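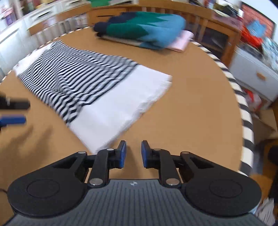

Wer eine Greifpunkterkennung für Textilien aufsetzt, beginnt am besten mit der Maskierung, und zwar bevor auch nur ein einziges Netz trainiert wird (ich weiß, das Training macht mehr Spaß!). In Trisen legen wir dafür eine feste Maske über die beiden Finger und das gerippte Mittelteil, denn die sitzen in jedem Bild an derselben Stelle. Danach kommt der schwierigere Teil: Ein schwarz-weiß gestreiftes Tuch mit Wellen und Falten liefert dem Kantendetektor lauter Linien, von denen die wenigsten ein Stoffrand sind, und der Tischrand ist hier auch noch gestreift.

Schritt 1: Maske laden
Im Menü »Vorverarbeitung« die Greifermaske auswählen und um 6 Pixel erweitern, damit auch die Ränder der blauen Polster sicher verschwinden.

Schritt 2: Kanten filtern
Den Schwellwert zunächst auf 40 stellen und sich dann in aller Ruhe herantasten. Bleiben zu viele Streifen stehen, hilft ein kräftigerer Weichzeichner davor.

Schritt 3: Ecken vorschlagen lassen
Für unseren Datensatz Korneser mit 3.798 Bildern haben wir ungefähr 2.000 von Hand nachgesehen. Das dauert, lohnt sich aber sehr, gerade bei weißen Säumen. Falsche Ecken bitte gleich löschen und die Liste anschließend neu exportieren.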